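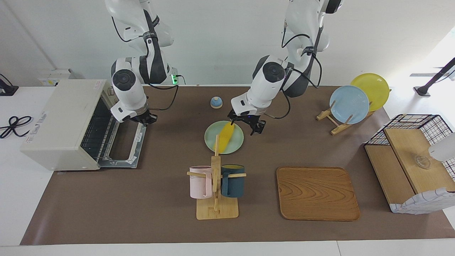 Kitchen-bench set for the two-arm build at Flemgate (shared workshop, back bench). Readme is rough, will tidy in July. Project name is Sivley, the older folders still say Clurkunetti, same thing, haven't renamed them becuase the loader breaks. Objects are ordinary op-shop kitchen stuff: plates, two mugs on a wooden mug tree, tray, dish rack, toaster oven, plus a banana for the grasp-from-above episodes. Brown mat stays on the table for every session, don't swap the colour or the old checkpoints go silly.

What's in it

534 episodes, both arms, teleoperated. 119 of those are flagged partial, meaning the operator let go early or we ran out of time. Still useful for grasp pretraining, skip them for anything long. Split file is in the root, use that, not your own random one.

Episode length varies a lot. Hard cap is 3540 steps, loader truncates past that without a warning (sorry, on the list). 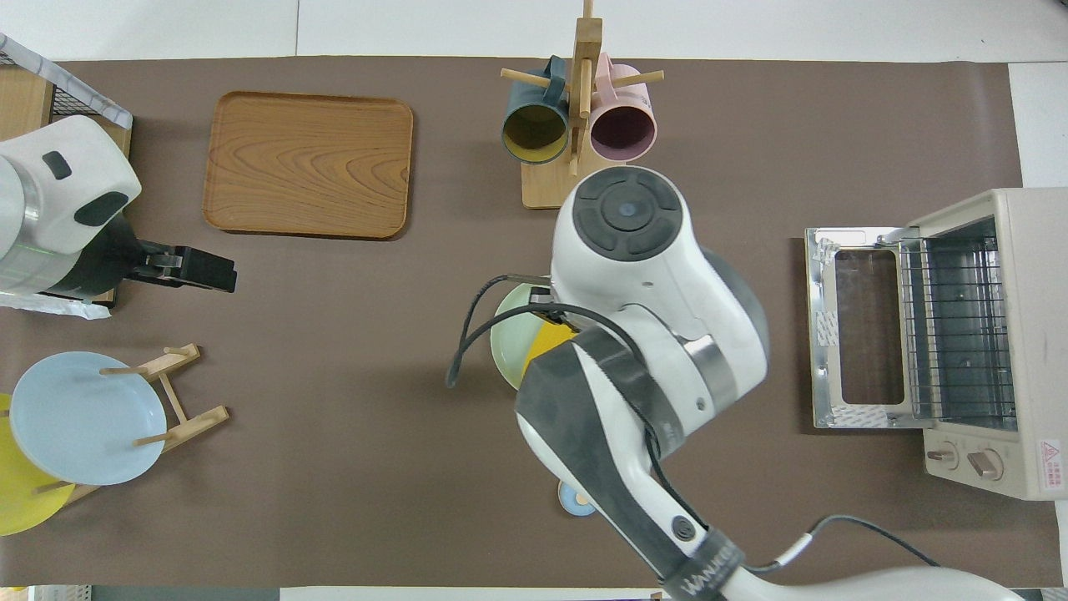 Left and right are always the robot's left and right. Early notes had it the other way round and cost me a whole arvo. If a label looks mirrored, check the session notes before you email.

Known problems

- plates are the worst, thin rims, gripper closes off-centre and they swing
- glare off the back wall in afternoon sessions
- gripper width is logged raw, normalise it yourself
- timestamps drift between cameras, up to 2 frames, resync script is in tools/
- oven door episodes have no force data at all

Running it

Unpack, run check_index first, then preview. Needs the Yammine config in the same folder or it falls over with a useless path error. Don't run preview off the workshop NAS, copy it locally.

Licence

Fine for hobby and research use. Ask before you put it in a product. Fixes welcome, small patches pls, one thing per patch.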